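Ridgeway Repair Notes > Desktops > Cleaning

How to clean a dusty desktop PC

Shut down, unplug the cord and hold the power button for 3 seconds. Work on a bare table – carpet builds up static.

Take off the side panel and touch bare metal on the case before you reach in.

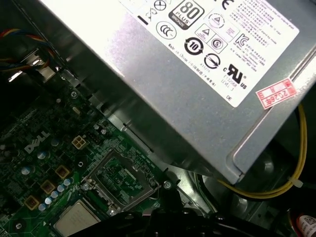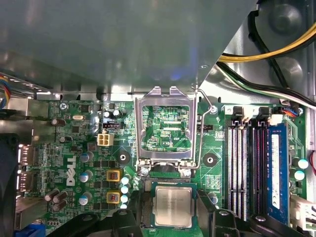
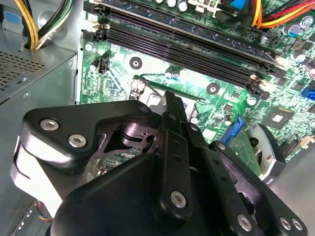

Inside a desktop case.

Hold each fan still and blow dust out in short bursts, keeping the can upright. Wipe the filters with a dry cloth. Refit the panel and plug in. Plan on around 21 minutes.

Contact Soledad Kincaid, Ridgeway, Briromham | Back to top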